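Lunis planner update cuts replanning stalls in two-arm simulation

Ziltport has released a new version of Lunis, its motion planning package for mobile robots with two arms. The June release changes how the planner handles collision checks while the base is moving, and adds a replay tool for failed runs.

Earlier versions locked the arm trajectories whenever the base controller requested a new path. Each request discarded the cached collision results for both arms, and the arms held position until the cache was rebuilt. Lunis now keeps separate caches for the base, the left arm and the right arm. A base replan invalidates only the entries whose swept volume has changed.

Ziltport tested the change in Lastato, its in-house simulator, on 100 randomized kitchen layouts. Median replanning time fell from 40 milliseconds to 14. In 19 of the layouts the planner still fell back to the old full rebuild, mostly where the base had to turn in place close to furniture. The company said it is working on that case and gave no date for a fix.

The replay tool writes joint states, planner requests and the simulated head view to a single log. A run can be stepped forward or backward from any planner call, and the collision geometry can be edited before the call is repeated. Logs from the previous version can be read after conversion, but they do not contain the head view.

The Tu grasp interface is unchanged. Users who call the cache directly will need to update their code, as the single flush command has been replaced by one command per chain. The old command still works in this release and prints a warning.

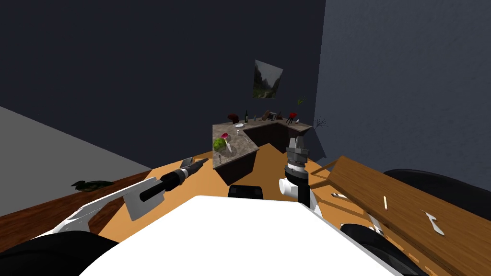

Simulated kitchen with the left robot arm extended toward the counter area and the right arm raised upright. Render: Ziltport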